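Apuntes de clase: el calor, o por qué todo acaba templado
Física general, tema 4. Aula 302

Hola otra vez. Como siempre, esto es lo que conté en clase, más lo que se me quedó en el tintero, más alguna cosa que me preguntó Gemma Zanetti al salir y que merecía mejor respuesta que la que le di en el pasillo. Lo que entra en el examen es todo menos lo del café (bueno, lo del café también, pero sin números).

Empiezo por donde lo dejamos. Calor y temperatura son cosas distintas, y ya sé que lo oís desde el instituto, pero en las entregas se os sigue escapando. La temperatura es una propiedad de un cuerpo. El calor es energía que pasa de un cuerpo a otro cuando sus temperaturas son diferentes. Un cuerpo no «tiene» calor, tiene energía interna. Si escribís «el bloque contiene 20 julios de calor», os lo voy a rodear en rojo, avisados estáis.

Los mecanismos de transferencia

Conducción. Es la que más me gusta explicar porque se puede tocar. Coged una cuchara de metal y otra de madera que lleven toda la noche en el mismo cajón: están a la misma temperatura y, sin embargo, la de metal parece más fría. ¡Vuestros dedos no miden temperatura! Notan a qué ritmo se os va la energía, y el metal se la lleva mucho más deprisa. La ley de Fourier dice que el flujo es proporcional a la diferencia de temperaturas y al área, e inversamente proporcional al espesor:

Q/t = k · A · (T1 − T2) / L

Fijaos en la L de abajo. Si dobláis el grosor de una pared, la pérdida se queda en la mitad (con las mismas temperaturas en las dos caras, claro). Osvaldo Vitale preguntó si con 4 capas de manta se pierde 4 veces menos que con una. Si solo hubiera manta y las dos caras siguieran a la misma temperatura, sí. En la cama de verdad hay aire entre capa y capa, que conduce fatal y os ayuda bastante, así que la cuenta se complica.

Convección. Aquí ya se mueve la materia. El fluido se calienta, se expande, pierde densidad y sube, y su sitio lo ocupa fluido más frío. Eso es la convección natural. Si metéis un ventilador, una bomba o sopláis la sopa, la llamamos forzada. La ley de enfriamiento de Newton la resume con un coeficiente h, que parece muy inocente en la pizarra:

Q/t = h · A · (Ts − Tf)

Ts es la temperatura de la superficie y Tf la del fluido. El problema es que h depende de la velocidad, de la geometría, del fluido y de si os habéis portado bien. En el examen os lo doy siempre.

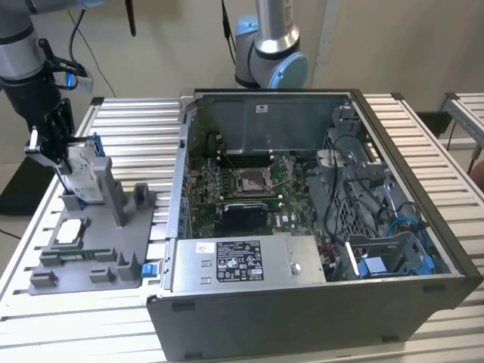 Radiación. No necesita medio, y gracias a eso nos llega la energía del Sol. Todo cuerpo emite, vosotros también, y lo hace con la cuarta potencia de la temperatura absoluta. Repito, absoluta: kelvin. El año pasado hubo quien metió grados Celsius en Stefan-Boltzmann y le salió una estufa que enfriaba la habitación. Si la temperatura en kelvin se multiplica por 2, la potencia emitida se multiplica por 16, y ese cálculo hacedlo una vez a mano para creéroslo.

Lo del café

Problema clásico: os sirven un café muy caliente y vais a tomarlo dentro de un rato, con leche fría. ¿Echáis la leche ya o esperáis? Thảo Âu votó por echarla ya si se quiere más caliente al final, y tiene razón. El café solo, al estar más caliente, pierde energía más rápido, y con la leche puesta baja antes esa diferencia con el aire. Probadlo en casa con un termómetro y dos tazas iguales.

Para practicar

Ejercicio 1. Una ventana de vidrio simple separa 20 °C de 4 °C. Dibujad el perfil de temperaturas, incluyendo la capa de aire pegada a cada cara.

Ejercicio 2. Explicad por qué un termo lleva vacío entre sus paredes y además una superficie reflectante. Decid qué mecanismo frena cada cosa.

Ejercicio 3. Volved a la cuchara, pero suponed ahora que el cajón está a 45 °C. ¿Cuál parece más caliente?

Se entregan en mi casillero o a Raffaele Vitale, que lleva el grupo de prácticas. En la próxima clase empezamos con los cambios de fase, traed leído el apartado del calor latente.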